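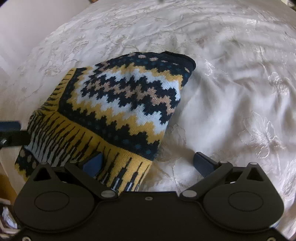 Beanie on the motel bed, mustard cuff and all. Zigzags everywhere.

Follholm mill open day – quick notes before I lose them

Writing this in the car park with a thermos, so excuse the typing. Got to the mill at 9.20, gates meant to open at nine, queue still back past the bike racks. June, frost on the paddocks, everyone in trackies and gumboots. Parking five bucks, cash only. Bring coins.

Tours go in groups of 19. I was in the second lot with Orest Prokopenko, who ran the carding floor for years and now does the talking. Good value. Loud voice, needs it. They only had one line going but you still feel it up through your boots.

Order of things: scouring shed first (smells like wet sheep and dish soap), then carding, then spinning, then upstairs to the dye room. The spinning frame is the one they call Figueroa. Asked why, got three different answers from three different people. It came over from the Kudside mill when that one shut and had to be craned in through the roof in bits. Orest reckons they still find bolts that dont belong to anything.

Dye room was my favourite. Vira Karpenko has every recipe in exercise books, numbered, and she's up to 582. Some of the early ones are just "bit more than last time". She had a mustard on the go in the small vat and a navy cooling next to it, and let us poke the sample hanks. The navy takes two goes, she says, and the second one is where you wreck it. Someone asked about natural dyes and got a fairly short reply. Fair enough, she'd been asked it all morning.

Lunch: sausage sizzle out the front, onions on the bottom, as it should be. Scones ran out before midday. Coffee van slow but decent.

Mill shop is tiny. Jisus 8 ply is the yarn to get, they only sell it on open days and the good colours went early. I got 3 balls of the grey and missed out on teh teal. Seconds bin is under the stairs, no sign, have a dig. Knots mostly, nothing you can't knit around. Eftpos was down for an hour so same advice re cash.

Couple of gripes. No seats anywhere upstairs, and the stairs are steep – Mum would not have managed. Toilets are across the yard. The kids' felting table was a great idea but it was in the walkway, so every tour had to squeeze past.

Next one is in spring, date not set. They take names for the tour list at the shop counter. I've put mine down, want to see the scouring line running properly this time, and get in before the teal goes.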